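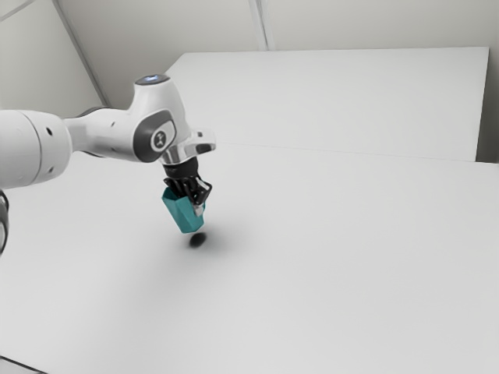
## About Skundard

Skundard is an architecture and theater design studio. We take old working buildings and turn them into places where people can put on a show, and we have been lucky enough to do it in mills, tram sheds, a fish market and one very damp ice house. If it has thick walls and a leaky roof, we probably want to see it!

There are 14 of us. Some trained as architects, some came from backstage, and Akash Bajpai spent years tuning concert halls before he joined us to look after sound. We all sit in the same long room, so a question about a beam gets answered by whoever hears it first (and then, usually, by three other people).

### How we started

The studio goes back to 1977, when a small touring company called Bikby needed a winter home and couldn't afford one. They found an empty rope works in Brumatmont and asked two young architects to make it safe to sit in. The budget covered a new staircase, a coat of black paint and secondhand seats out of a movie theater. It opened in October with the heating still not hooked up, and the audience kept their coats on through both acts.

Bikby stayed in that building for years, and the two architects kept being asked to do it again somewhere else. We still have the first drawing of the rope works on the wall by the kettle. The staircase on it is in the wrong place. It was moved during construction when a drain turned up, and the drawing never got corrected.

### What we do

Most of our work is conversion. A client comes to us with a building, or sometimes only the hope of one, and we help them find out what kind of room it could be. That might mean a flat-floor studio that can be changed over in an afternoon. It might mean a full house with a balcony and a fly tower. Our largest room so far is the Dubey, a former power station hall that now seats 900, and we are enormously fond of it.

We also handle:

- early studies for groups who are thinking about buying or leasing a building
- stage layout, seating and sight lines
- room acoustics and noise control, including traffic, trains and rain on metal roofs
- lobbies, bars, dressing rooms, workshops and all the other places where a theater really lives
- repairs and updates to theaters that are already open

We don't do temporary festival stages or outdoor arenas. There are very good people who do, and we're happy to pass along names.

### The way we like to work

We begin by spending time in the building before anybody draws a thing. We go in the morning and again at night, we clap our hands a lot, and we ask someone to read aloud from wherever the stage might end up. Santosh Nautiyal, our studio director, likes to take a folding chair and sit in the worst corner he can find. If that seat can be made good, he says, the rest of the room tends to follow.

Next comes a big, scruffy model. We build ours large enough to put your head inside, and we invite actors, stagehands, ushers and neighbors to come and poke at it. At the Dubey, it was a stagehand who spotted that scenery coming off a truck would have to turn a corner it couldn't turn. We shifted the loading door by one bay that same week, and the get-in there is now a pleasure to watch.

We keep what we can of the old place. Crane rails make excellent lighting supports, and old brick is often kinder to a speaking voice than smooth new plaster. We do take things out when they get in the way of the show, though – a theater has to work for the people in it, and a handsome column in front of row F helps no one.

### On the boards now

We have 4 projects in the studio at the moment. The one closest to home is a second space for Brumatmont, a rehearsal hall and small public stage in the old pump house down by the canal. The floor slab has been tested, the roof is being measured, and we are having a long and very enjoyable argument about where the bar should go.

### Come and see us

Students, theater groups and curious neighbors are welcome at the studio. Write ahead so that somebody can clear a chair, and bring photos of your building if you have one in mind – phone pictures are fine, and so are floor plans sketched on the back of a program.

Page last updated July 30, 2021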